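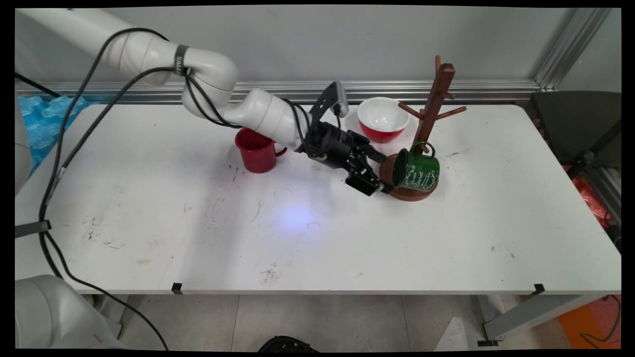 A dark wood mug tree with one green mug on it, and a red mug and a bowl keeping it company.

The mug tree and the case for hanging things up

My grandmother had a mug tree on the counter next to her bread box, and for most of my childhood I thought every house came with one, the way every house came with a front door. Then they went away. People bought big matching sets and stacked them in cabinets, and the little wooden stands ended up in yard sales, usually with a peg missing.

I'm happy to report that they are creeping back, and I blame (or thank) people like Ľudovít Machala, who turns wooden kitchenware in a workshop behind his house in Mornden and has made 286 mug trees since he began keeping a notebook of them. He started with a broken one that a neighbor brought over in October, a few years back, and he still has the old post on his windowsill.

"Everybody looks at the pegs," he told me, while hunting for his glasses. "I look at the base. You hang one heavy mug on one side, just the one, and then you find out what kind of base you have."

He likes a thick, round disc, wide enough that you can grab your coffee half asleep and leave the stand where it was. I tried this at home with my own stand, a skinny thing I picked up at the Spanos market for 5 dollars, and it went over on the second morning. The mug survived, bless it.

Pegs at different heights are the other thing to look for. A fat mug needs room below and beside it, and if all the pegs come off the post at one level you'll be clinking handles every time you reach in. Put your heaviest mug on a low peg and keep the dainty ones up top. Enamel mugs are light and go anywhere, although I confess mine mostly lives on the table beside the stand, next to whatever bowl I had my oatmeal in.

As for wood, I lean dark. A reddish-brown post makes a deep green mug look like something from a holiday window, and it forgives a coffee drip or two. Machala wipes his down with a barely damp cloth and oils them when they start to look thirsty, and he gets a bit stern about the dishwasher.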